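Bench notebook, Fondbridge room – Friday, November
Teleop demos, table-clearing task
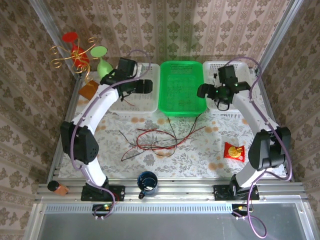 Both arms over the white baskets, green basket between them. Wires still on the cloth.

Really good session today! Farhad Bagheri drove, I logged and reset the table. The task is to sort what's on the cloth into the three baskets, both arms allowed, no fixed order. We kept 8 demos and threw out 2 (one where I reached in too early, one where the left leader arm lagged – check the USB hub again).

The wires are the fun part. They're thin, red and black, and they spread all over when you pinch them in the middle. Farhad found that if the left gripper lifts a few strands and waits, the right one can come in low and take the rest of the bundle. Much smoother than Tuesday's style, where we were stabbing at it. I want all the new demos done this way so the policy doesn't see two habits mixed together.

Mug: grab by the rim, go slow. Snack packet: easy from the right, pinch the edge. The small bottle lying by the left base is a pain, very close in for that arm, and the elbow has to fold a lot. Golnar Kazemi thinks we should start it farther out for the first batch. I'd keep a few hard ones in.

Longest kept episode is 1320 steps, still under the limit in the Jenata recorder.

To do:
- tape the cables up along the left arm
- ask Golnar for the new tablecloth list
- another 4 demos with the green basket moved left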